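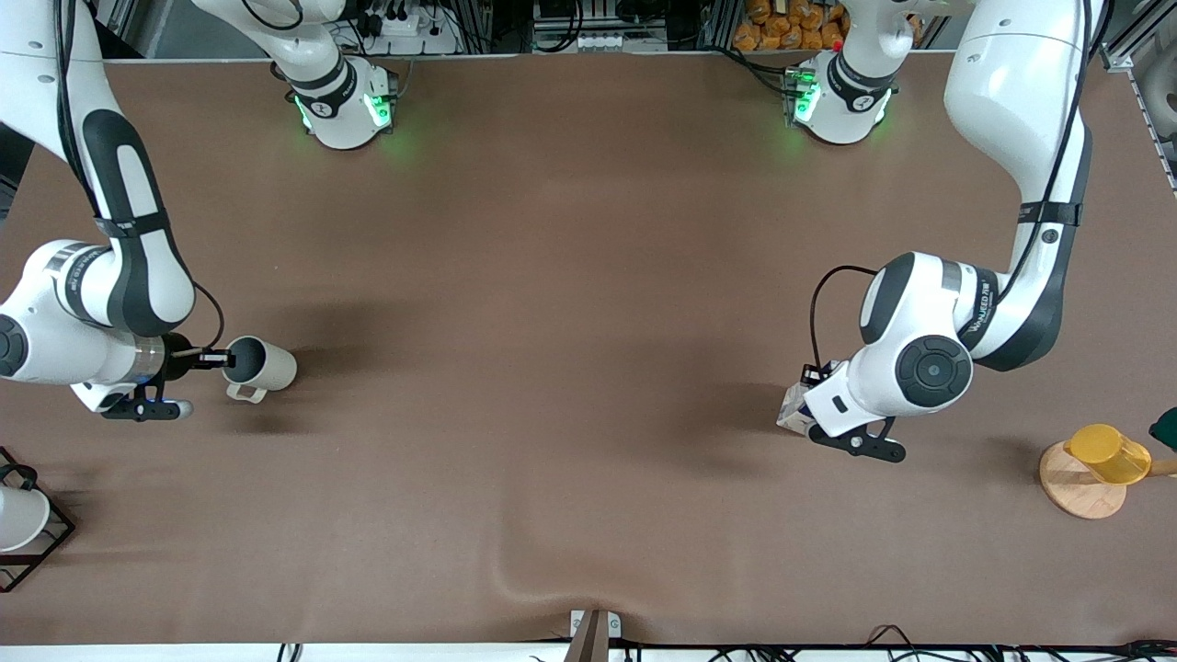
Slide 1. Mug task, right arm holding, left arm free.

Print this page | E-mail this page
Last updated: December

Speaker notes: "Forty goes at a mug"
Ese Ogbonna, Bedel project

(Leave slide 1 up while people find seats. Don't start until the door stops banging.)

Morning. I'm Ese, and I have spent most of this year moving crockery by remote control. My mother thinks I work in computing.

The job is easy to say. We want two arms to take mugs off a rack and hang them on a mug tree. We could write out every movement by hand. Biltenov tried that before we came along, and their rules ran very nicely until somebody bought a different mug. So we show the arms how it's done, over and over, record all of it, and let the learner find the pattern.

(Point at the right gripper.) The mug is held by the rim, on its side, handle down. Remember that handle. It will come up again, mostly in complaints.

SLIDE 2: the count
We have 2422 recorded goes at the task. Of those we threw out 304. People always ask about the ones we threw out, so ask now and get it over with.
- Most were the operator stopping to think. A learner copies hesitation beautifully. Our first model would reach for a mug, pause as if it had left the oven on, then carry on.
- Some were recording faults, where the joint readings and the video drifted apart.
- A few were Houshang sneezing.

Drops we kept, if the operator recovered. Ruth Horrocks argued for this against all of us, and she has been gracious about being right, up to a point.

SLIDE 3: who does the driving
Four operators, in sessions of 40 goes each. After that the wrists go and the work gets sloppy. Eun-seong Ahn is quick and takes the shortest path every time. Houshang Abbasi goes the long way round, like a man parking a caravan. We assumed we'd want all Eun-seong. Then we trained on her alone, and the arm had no idea what to do when a mug sat slightly wrong, as she never lets one sit wrong. Mix your operators.

(If running late, skip to slide 5. Efa will wave.)

SLIDE 4: changing things on purpose
Between goes we move something. The tree goes left a bit, the mugs swap places, the colours change. White mugs were a pain under the Zamani lamps, all glare and no edges. We did an extra 144 goes with only white mugs, and I'd like those afternoons back.

Keep a written list of what you moved. We relied on memory for the first fortnight and ended up with the tree in the same spot nearly every time, each of us sure that somebody else had shifted it.

SLIDE 5: two arms
The left arm does very little in the early part of the task. Record it anyway. When we left it out, the learner had no examples of waiting, and the left arm wandered in to help.

SLIDE 6: what I'd change
Label as you go. Efa Sayce built us a pedal for marking good and bad goes, and it cut the evening sorting down to the length of a cup of tea. Before the pedal we used a spreadsheet named "final", then one named "final Ruth".

Also, agree what "hung up" means before the first session. Is a mug hung if it's on the peg but swinging? We had two answers in the data for weeks, and the learner took a view of its own.

(Video from the Dovora trial, no sound. Talk over it. Do not promise it will work, as the clip was picked because it does.)

Questions till 11.30. The handle question is a good one, and Eun-seong will be taking it.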